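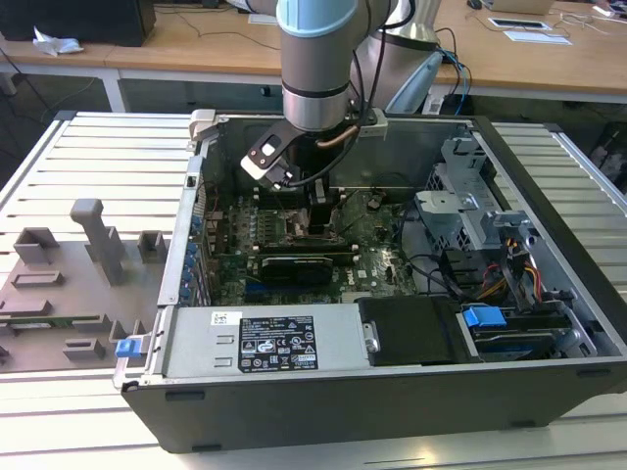 **Figure 3.** A desktop tower on its side with the panel off: green motherboard, copper heat pipe, black graphics card.

## 4. Why the old computer stays in the house

I went into the interviews thinking I'd be writing about money. The survey had pointed that way: 812 households sent the form back, and cost was the box people ticked most often when asked why they still had a desktop computer they no longer used every day. So I drew up a set of questions about prices, second-hand value and the cost of repair, and took them along to 25 homes in Macedo and Birneo. By the end of the first week I had more or less stopped asking them.

What people wanted to talk about was what was on the thing. Or what they thought was on it, because a good many hadn't switched theirs on for years and were working from memory. One woman in Birneo told me there were wedding photos on hers, then went a bit quiet and said they might be on the one before that, which her brother took away. She kept both the computer and the doubt, and I don't think she was in any hurry to settle it.

I've come to call this "keeping by default" (Inês Louro, who read the early drafts, wanted "deferred sorting" and she may well be right). What I mean by it is that there was usually no moment when anybody decided to keep the computer. It was put somewhere for the time being, and the time being went on. The places were much the same from house to house - under the stairs, the bottom of a wardrobe, the far end of a desk that had since become a place for post. In the survey we'd given people a date box for "when did you decide to keep it?" and I now wince every time I see that question. It got the most blank answers of anything on the form, and quite a few crossings-out.

### 4.1 Opening the case

There was a split I hadn't planned for, between people who had at some point had the side panel off their own machine (the sort of view in Figure 3) and people who never had. The first lot talked about parts. They'd say the graphics card was worth having, or the memory would do for something, and the rest could go. For them the computer had already come apart in their heads, and letting go of bits of it didn't seem to bother them much. The second lot talked about "it", all of a piece. Handing over a whole computer meant handing over everything that had ever been typed into it, and the offer to take out the disk and leave it with them often didn't land, as they had no picture of the disk as a separate object.

I'm wary of making too much of this. People who open cases are different in plenty of other ways, and Ghassan Sayegh quite rightly kept asking me whether I was just describing confidence. We went back through the transcripts together and recoded every mention of a part by name. The pattern held up in the Macedo interviews and looked a good deal shakier in Birneo, where several people who'd never touched a screwdriver spoke about hard drives quite happily. Two of them had learned the words from a council leaflet. I'd like to have had that leaflet in Macedo too, just to see.

### 4.2 Other people's computers

A surprising amount of talk was about machines that belonged to somebody else. Grown-up children's, mostly, and in four homes a parent's who had died. These were kept differently. They tended to be cleaner, and they had their cables with them, coiled up and sometimes taped to the side. With their own computers people had nearly always lost the power lead or borrowed it for a monitor.

Mali Wogan did the second round of visits in June and noticed something I'd missed, which was that people looking after another person's computer often knew exactly what would have to happen before it could go: a phone call, a visit at Christmas, a son clearing out his old room. The owner's own machine had no such condition attached. I've leaned on her field notes heavily in this section and the point is hers.

### 4.3 What the collection offer changed

Both towns had a doorstep collection through Trustitz while we were working there, and I'd expected it to shift things. It did a little. Of the 600 households in the follow-up, 15 gave up a desktop during the collection period, and when Saron Fikre rang them afterwards, most had been moving house or having a room redecorated anyway. The van was handy, but the decorating had got the computer as far as the hall.

I don't take this to mean that collections are a waste of effort. The Javgate study found much the same thing with sewing machines and televisions, and its authors suggest offering pick-ups when people change address, which seems sensible to me and fairly cheap to try. What I'd add from our side is that a good share of the worry we heard was about files, and the collection leaflet spent its two pages on metals and landfill. Clementina Vieira has since redrafted it with a page on getting photos off first. We haven't tested that version yet, and the interviews can't tell us whether anyone would sit down and do it.

The next section goes back to the survey and looks at homes with more than one unused machine, where the answers get messier.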